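How I Set Up a Chessboard Without Looking It Up Every Time

I played chess for years before I could set up a board without peeking at a diagram, so if you're in that boat, welcome! I teach beginners at the Kettle on Saturday mornings now (we get 10 boards out, and somebody always has a king and queen swapped), and this is the routine I use.

Start with the board. Turn it so each player has a light square in the right-hand corner. If your squares are dark gray and black, like on mine, tilt your head until you're sure which is which. I've had to redo a whole setup over that one.

Next, tip the pieces out beside the board and leave the squares clear. Then do one color completely before you touch the other. I like white first, with black waiting off to the side on the table.

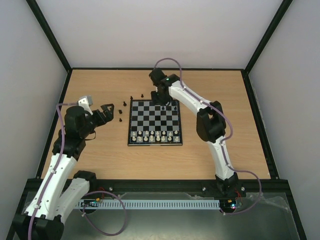 The back row goes from the outside in. Rooks in the corners, knights next to them, then bishops. That leaves two squares in the middle for the king and queen, and the queen takes the square of her own color: white queen on light, black queen on dark. The king gets what's left. On most sets those two are the tallest, so they're easy to grab out of the pile.

Pawns go last, one on every square of the row in front. If you run out early, check under the table. My old Govar set lost a pawn that way and I played with a bottle cap for 4 months.

Now do the same for black at the other end. The queens should face each other straight down the board, and so should the kings. If they don't, go back and fix it before anyone moves!

Packing up is the same thing backwards, and I'm pickier about it than I should be. Take the pieces off and stand them on the table next to the board, black on one side and white on the other if you've got room. It's much easier to spot a missing knight when they're standing up than when they're in a heap.
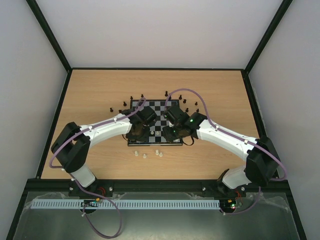
Photo: Plemidix

Count 16 of each before anything goes in the bag. Little drawstring bags are great for this, one per color, and I fold a spare pawn into a scrap of felt and drop it in with the black ones.

Next up I'll go over how each piece moves, starting with the knight, which is the one I get asked about most.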